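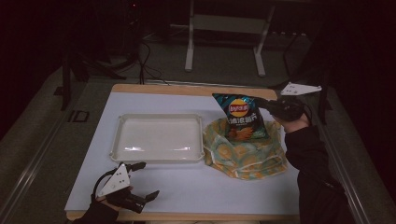
Figure 2. A bag of Lay's potato chips on a crumpled printed cloth, with a white tray to the left.

3.2 Soft packages on soft surfaces

Snack bags turned out to be the most rewarding items in the whole Drirnthorpe tidying study. A box of tea has six flat faces and a person picks it up much the same way every time. A chip bag has a crimped seam, a cushion of air and a slippery skin, and people handle it in a wonderful variety of ways! Of the 297 tidying episodes we coded, 186 involved at least one soft package, and these gave us most of our material on grip choice.

Figure 2 shows the layout we call "bag on cloth." The bag lies on the heaped fabric, held by its upper right corner, and the tray is still empty. We were especially keen on this pairing. On a bare tabletop a bag can be slid toward a tray, but on a pile of folds the bottom of the bag tends to drag the cloth along with it, so a lift is usually the better choice. The pale green cloth with its orange and yellow circles also stands out well from the dark teal bag, which made coding the point where the two part company a real pleasure.

We sorted the opening grips into 2 groups, corner and body. Corner grips leave the contents hanging and let the bag swing a little on the way to the tray. Body grips keep it level but press on the chips (we kept a crumb score for this, described in Section 3.4). Following the Hinus coding sheet, a grip was counted as a corner grip only if it touched the sealed edge. Cloth folding was coded separately and is taken up in the next section.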